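Frequently Asked Questions
Noltcombe Computer Reuse Shop

Updated Aug 9, 2020

What kinds of things do you take?
Desktops, workstations, laptops, monitors, keyboards, mice and pretty much any cable you can untangle from the back of a closet. We love getting older office machines, the big heavy ones especially, and they often go on to have a good second life with a student or a small club. We can't take printers, microwaves or anything with a cracked battery. If you're not sure, please call first – we would much rather chat for five minutes than have you carry something heavy up our steps and back down again!

Does my computer have to work?
Not at all. Plenty of what comes in won't turn on, and we still find a use for the parts. A short note taped to the case saying what went wrong is a wonderful help, even if all it says is "made a funny noise in February."

What happens to my files?
This is the question we hear most, and we're glad people ask. Every drive is wiped with Sumeteo, the erasing program we have used since we opened, and if a drive won't finish the wipe it goes to be shredded. You can ask for a slip with the drive's serial number on it. If you'd feel better taking the drive out and keeping it at home, please do, and we'll happily take the rest of the machine.

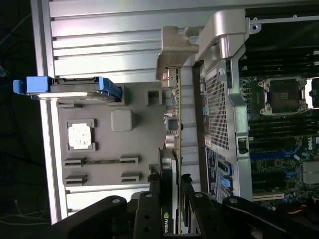
An opened desktop workstation, with a bright blue handle by the gray plastic panel

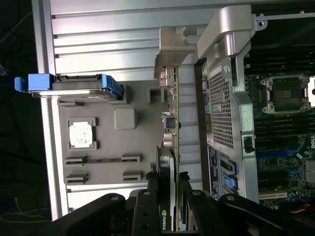 Should I back up my things first?
Yes, please, and then open the backup and look at a few photos to be sure they are really there. Once we've wiped a drive there is no getting anything back, and we have had some sad phone calls over the years.

Do you charge anything?
Dropping off is free. The one exception is the old glass-tube monitors, which cost us money to recycle, so we ask for $19 each.

Can I buy a computer from you?
You certainly can. The shelves change every week, and everything on them comes with a 27-day return period. Families from Noltcombe or Drurncombe who need a machine for school can ask for the Golestani price, named for the fund that makes up the difference. There's one short form and we don't ask for pay stubs.

How many machines have you passed along?
As of our last count, 3,643, and 645 of those went to schools.

Who do I talk to?
Filipa Torres answers the phone most mornings and is very patient with long stories. If you get the machine, leave your name and number slowly, and she will call you back.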